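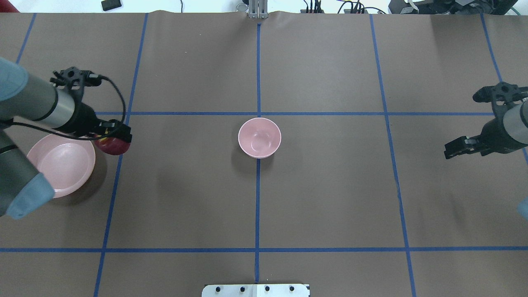

Jikville > Kitchen Tests > Galleries > Tape Table

Print this page | E-mail this page

Latest Galleries Reviews Letters Archive

THE TAPE TABLE: DOES A GRID MAKE ANYBODY TIDIER?

I have been hearing about the taped table for the better part of a year, mostly from people who also wanted to sell me drawer dividers. You cover the table in brown paper, mark it off with blue tape, and give every dish and every piece of fruit a cell to live in. Dinner then more or less lays itself, according to the Skurier people, whose booklet runs to 800 words on the subject of where to put a bowl.

I'm not convinced. I have set tables for 2 and for a good many more than that, and I never needed a map. Still, readers kept writing in, so October went to the taped table, and this gallery is what came of it. There is one picture so far, with my remarks filed under it by subject. More may be added if I can be talked into it.

THE PAPER

Plain brown paper, the kind sold for wrapping parcels. The booklet calls it "a calm ground." I call it brown paper. There are faint wrinkles in it, and a few small light specks, and neither one would keep me up at night. I'll grant that a pink dish shows up well on it. So would a pink dish on a gray tablecloth, and you can wash a tablecloth.

THE TAPE

Blue tape, seven strips. The one down the center is the backbone of the business. Its neighbors to the left and right both lean, the left one only slightly. The Skurier booklet promises "true cells." Anyone who has hung a shelf knows how these promises go. If the system depends on straight lines, somebody ought to own a yardstick.

THE SHORT PIECE IN THE CORNER

A short diagonal strip sits at the upper left corner, and another diagonal runs down the far right. I went through the booklet twice looking for what a diagonal is supposed to do. The Sevutach version of the method, which came later and costs more, says that corners are "resting areas." Resting from what?

THE BOWL

Small, pink, empty, and sitting across the center line. I would like the grid people to look at this one for a while. The whole argument for the tape is that a thing belongs in one cell or another, and the bowl belongs to both sides. I happen to think the middle of a table is a fine place for a bowl. My grandmother thought so too, and she managed it without tape.

THE PLATE

Round, pink, with a raised rim, over in a cell on the left. A raised rim is the one feature I will defend to anybody. It keeps gravy off the table, and peas, and it gives you something to hold when you clear up. The color match with the bowl is pleasant enough. I don't go along with the Sevutach claim that matching dishes "calm the eater." I have eaten with some very agitated people off matching dishes.

THE APPLE

Red, with a small patch of yellow near the top, just off the paper and next to the plate. I like a bit of yellow on an apple, although I have been fooled by it as often as not. The booklet wants fruit in the bowl by default. I want to know what's wrong with an apple on a plate, where you can cut it up without chasing it. We had 1332 letters the last time I raised the fruit bowl question on these pages, and 900 of them were cross with me. I stand by what I wrote.

THE EMPTY CELLS

A grid makes you notice every spot where there isn't a dish, and then you start thinking you ought to buy one. I mentioned this to the shop at Khan, where the tape is stocked next to the bowls, and was told that customers often buy both. I'll bet they do.

WHAT I'D KEEP

The paper, perhaps, for a messy supper or for children with crayons. A single line down the center might help if you're laying a long table and want the serving dishes to march down the middle. I would skip the slanted ones, and I'd skip the corners altogether. Try the tape on an inch of your table's underside before you put any of it on bare varnish. The booklet leaves that out, and I had to learn it on a sideboard.

Letters on the taped table are welcome at the usual Jikville address. Please say whether you have used it for a full month or only read the booklet.

Print this page | E-mail this page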